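Laundry Attendant, Part Time — Briltholm, Dromcombe

Briltholm is a 177-unit apartment building. We need one person for the shared laundry, 14 hours a week, evenings and Saturdays.

The work: wipe down machines, clear lint traps, mop the floor, log repair calls. You must be able to lift a full basket. No experience needed — we train.

The laundry has front-loading washers and a concrete floor.

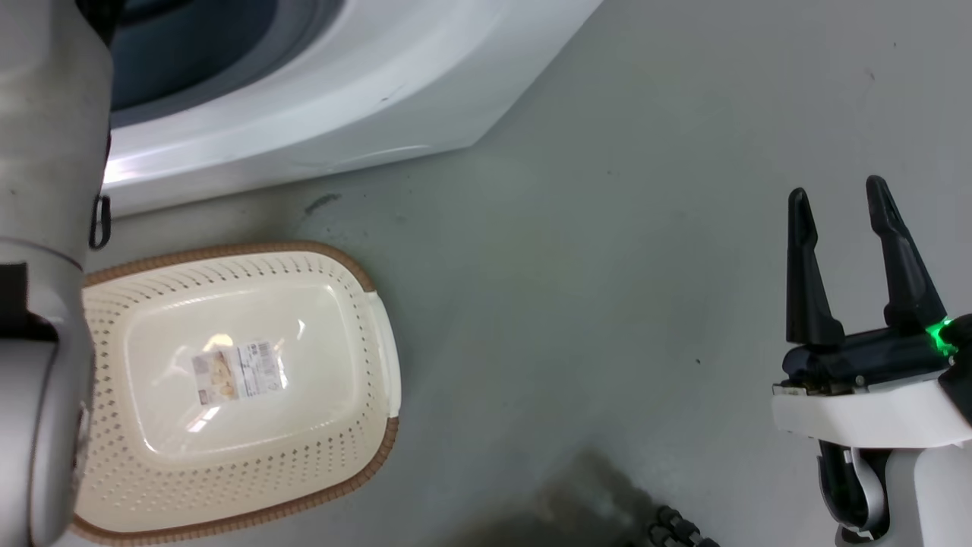
How to apply

Leave a short letter at the Niazi office, Suite 417, by 04/08/2018.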